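Setting up the right-hand tracking glove at the Stutomano table station

Last revised 20th August by Zoia Stasiv

Scope

These steps cover mounting, powering and checking the right-hand glove at the round table. They assume the fixed camera has already been calibrated and that the recording computer is running. For camera calibration, see the separate page by Abhishek Semwal.

Before you start

Put the screen at the back of the table, facing the operator. Route its cables behind it. Nothing should stand between the camera and the front half of the table. Wipe the marker faces with a dry microfiber cloth. Do not use alcohol on the printed faces.

Fitting the glove

1. Put the glove on before attaching the tracking rig. Pull each finger fully down. A loose fingertip shifts the reading and cannot be corrected later.

2. Close the wrist strap. Keep the sleeve clear of the glove so that it does not press on the electronics.

3. Seat the rig above the knuckles and tighten the bracket screws by hand, then a quarter turn with the driver. Stop there. The threads strip easily.

4. Lead the cable up and away from the palm. Leave enough slack for the hand to reach the far side of the table. If the cable goes tight at full reach, re-route it before going on.

5. Switch on and wait for the LED. If it stays dark after 19 seconds, unplug the cable, reseat it and try again.

Checking the markers

Rest the hand on the table and open the Jollo viewer. The large marker must be detected without dropouts for 800 consecutive frames. Next, take hold of an upright object and hold still for 200 frames. The grip check matters more than the flat one, as the wrist turns and the markers tilt with it. Use a spray bottle and a folded cloth, the same items as in the wiping task.
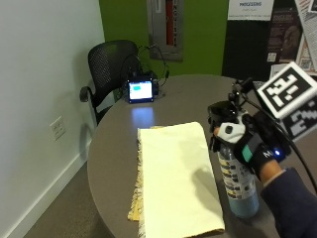
Grip check with the spray bottle. The large marker is angled toward the upper right.

If detection drops out during the grip check, loosen the bracket, turn the large marker slightly toward the camera and repeat both checks. Do not bend the bracket. If a marker face is scratched or lifting, replace it and enter the new offset in the Hrytsenko configuration file.

Care

Check the bracket screws after every 4 sessions. Look over the cable where it leaves the rig, which is the first place it wears. Hang the glove by the cuff when it is not in use. Remove the rig first. Rigs left on hanging gloves pulled the stitching out on two units in May.

Spare brackets are in the Brirkeo drawer. Report the last one taken to Fedir Moroz.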